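Damián Bermúdez
@damianbermudez · 28 de julio de 2025

Hilo sobre escritorios elevables, organizadores de rejilla y otras cosas que me han prometido que me iban a cambiar la vida. Spoiler: sigo perdiendo el cargador.

1/ Llevo semanas leyendo que una mesa despejada equivale a una cabeza despejada. Lo dice gente que vende mesas, gente que vende cajas para vaciar mesas y gente que vende cursos para aprender a meter cosas en cajas. Me cuesta creerlo.

2/ Empecemos por la mesa. Blanca, con el borde de delante un poco curvo y un panel negro para subirla y bajarla. La curva, según el folleto de Farport, "acompaña al cuerpo". Mi cuerpo no se ha enterado de que lo acompañan.

3/ Lo de trabajar de pie. La primera semana la subí todos los días. La segunda, dos veces. Ahora la subo para barrer debajo, y para eso va estupenda, eso lo reconozco.

4/ Floor Segers, que tiene la misma desde hace más tiempo que yo, dice que hay que ponerse una alarma cada 90 minutos. Me la puse. Suena, la apago sentado y sigo.

5/ Y el precio. Entre mesa, envío y el suplemento por subirla a un tercero se me fueron más de 900 euros. Con eso me compro una mesa normal y un montón de sillas decentes. La silla que tengo es negra, de patas finas, y la heredé de la cocina. Ahí está el verdadero problema de espalda, pero de la silla no habla nadie en los anuncios.

6/ Pasemos al organizador. Me lo recomendó Evelien Desmet: una rejilla grande, rosa, con los lados calados. Yo lo pedí en gris. No quedaba gris. Da igual, el color me ha terminado gustando, mi queja es otra.

7/ Mi queja es que todo lo de rejilla tiene el mismo defecto: el desorden se ve igual, solo que ahora tiene marco. Y lo fino se cuela. Clips, pinzas, la tarjeta del móvil - todo acaba debajo.

8/ Probé a usarlo para papeles. Se doblan. Probé con cables. Se enganchan en el alambre y para sacar uno salen cuatro. De momento lo tengo vacío al fondo de la mesa, ocupando el sitio que venía a liberar.

9/ Bram Dijkstra me contesta por privado que el método Suvunine dice que los primeros 22 días no hay que guardar nada, solo "observar los flujos". Bram, te aprecio, pero yo los flujos ya los conozco: van de la mesa al suelo.

10/ Lo de las cajas de los aparatos merece su propio mensaje. ¿Cuánto tiempo hay que guardar la caja de un portátil? He preguntado y todo el mundo responde con muchísima seguridad una cosa distinta.

11/ Maarten Mertens las guarda todas "por si la garantía". Le pregunté si alguna vez le habían pedido la caja. No. ¿Y si la había usado para una mudanza? Tampoco, porque no cabían en el coche con las otras cajas. 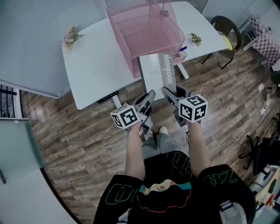 12/ La caja blanca que pone "Notebook" lleva ya una temporada apoyada contra la mesa. Es demasiado buena para tirarla y demasiado grande para el armario. Si bajo la mesa con ella ahí, hay que apartarla primero. Otro punto a favor de las mesas que no se mueven.

13/ Las plantitas. En todas las guías sale que "un toque verde" mejora la concentración. Yo tengo una maceta pequeña a la derecha y una ramita artificial de flores rosas a la izquierda. Concentración: la de siempre. La ramita al menos no pide agua.

14/ Me falta probar la bandeja para cables de Visser, que se atornilla por debajo. Ya me han avisado de que en las mesas elevables hay que dejar holgura o te llevas el enchufe por delante al subirla. Eso en la página del producto no lo he visto por ninguna parte.

15/ Lo único que me ha funcionado hasta ahora es una bolsa de tela colgada del pomo de la puerta. Gratis, me la dieron en la tienda Moken al comprar bombillas. Todo lo que no sé dónde va, va a la bolsa. Los viernes la vacío. O no.

16/ Le doy al organizador hasta septiembre. Si para entonces sigue vacío se va al baño, a sujetar toallas, que pega más con los azulejos.

17/ Y si alguien de la zona quiere una caja de portátil en perfecto estado, que escriba. No hago envíos.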